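How Does a School Buy a Robot Arm?

Have you ever saved up for something big? Maybe you wanted a bike. You looked at the price, counted your money, and figured out how long it would take. When a school wants a robot arm for its science room, the grown-ups do the same kind of thing. There are just more parts to think about.

Let's follow one school, Tustallow Elementary, as it plans to buy its first robot arm.

Step 1: What is the robot for?

It is easy to start by looking at pictures of robots and picking the shiniest one. The science teacher, Etelka Dudás, started with a question instead. She asked her students, "What job do you want it to do?"

They had lots of ideas. Some wanted it to carry lunch trays. Some wanted it to paint. Some wanted it to sort toys and blocks and put them away in a bucket. The class talked it over and picked toys and blocks. Trays are heavy, and paint is messy to clean out of a machine.

Once you know the job, you know what the robot needs. To pick up blocks, a robot needs:

An arm that can reach across a table
A gripper, which is a kind of hand with two fingers
A camera, so the computer can tell where things are
A computer to run it

It does not need wheels. It does not need to be strong enough to lift a chair. Leaving those things out saves money.

Step 2: How much does it cost?

A price tag tells you what you pay on the first day. It doesn't tell you everything. Think about a pet fish. The fish might be cheap, but you also need a tank, food, and a filter. People who plan for machines call all of this together the total cost.

The class made up a pretend budget to practice. They used 100 tokens in place of real money, so the numbers would be easy to add. This is how they spent them:

Robot arm and gripper: 40 tokens
Computer and camera: 20 tokens
Table, tablecloth, and toys to practice with: 10 tokens
Spare parts: 10 tokens
Saved for later: 20 tokens

Add up the first four lines and you get 80. That leaves 20 tokens nobody has spent yet. Why not buy a bigger arm with them? The saved part is for surprises. A cable might wear out. A shipping box might cost more than you thought. Money kept for surprises is called a contingency (say it like this: kun-TIN-jun-see).

Step 3: Compare before you choose

The school looked at arms from 2 companies, Sterkeo and Kozma. The Sterkeo arm cost less. The Kozma arm cost more, but it came with extra gripper fingers and a longer warranty. A warranty is a promise from the company to fix the machine for free if it breaks during a certain time.

Which one is the better buy? It depends. If you have to pay for new fingers every year, a cheap arm can end up costing more than the other one. The students made a chart with one row for each thing they cared about: price, reach, spare parts, warranty, and how easy it is to get help. Then they gave each arm a score.

The Kozma arm won by a little. Not everyone agreed, and that's okay. Two people can look at the same chart and care about different rows.

Step 4: See one at work

It is a good idea to see a machine doing its job before you pay for it. You wouldn't buy shoes without trying them on. Etelka Dudás took the class to the Limirham Learning Lab, where an engineer named Ottó Medve works with robot arms every day.

He told the class that people often forget to plan for space. An arm swings when it moves, so you need room on every side. You need a spot for the computer, and a place for people to stand where the arm can't bump them. He also said to look at what the gripper will hold. Some things are flat, some are round, and some have a knob on top. Fingers that are great for one shape can have trouble with another.

Look at the bucket toy in the picture. It has flat wooden pieces and a round lid inside. If your robot has to deal with both kinds of shapes, put both on your practice list before you choose your fingers.

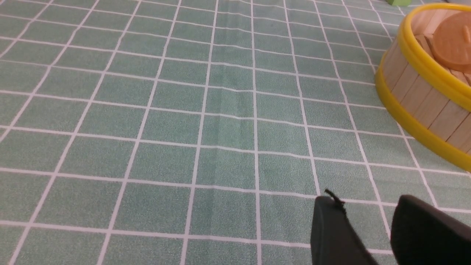 Two black gripper fingers, open, on the near side of a green tablecloth. The wooden bucket with yellow bands is farther away.

You can also use a picture like this to think about reach. The bucket is several squares away from the fingers. Before you buy an arm, measure from the place where it will be bolted down to the farthest thing it must touch. Write that number on your chart. If the arm's reach is shorter than your number, you need a different arm or a smaller table.

Step 5: Make a calendar

Machines don't always come right away. The school wants its arm ready by October, so the class worked backward from there. Before October, the arm has to be ordered, shipped, set up, and tested. The teachers need time to learn how to use it, too — learning takes time even for grown-ups! Each job got its own line on the calendar.

Try it yourself

Pick a machine you would like for your home or your classroom. It can be a robot, a popcorn maker, or anything else. Then answer these on a sheet of paper:

What job will it do?
What else do you need to buy to make it work?
Where will it go, and is there enough room?
Who will take care of it?
How much of your budget will you save for surprises?

Words to know

Budget: a plan for how to spend money
Contingency: money saved for surprises
Gripper: the part of a robot that holds things
Total cost: the price of a machine plus everything it needs
Warranty: a company's promise to fix what it sells

Page updated May 21, 2020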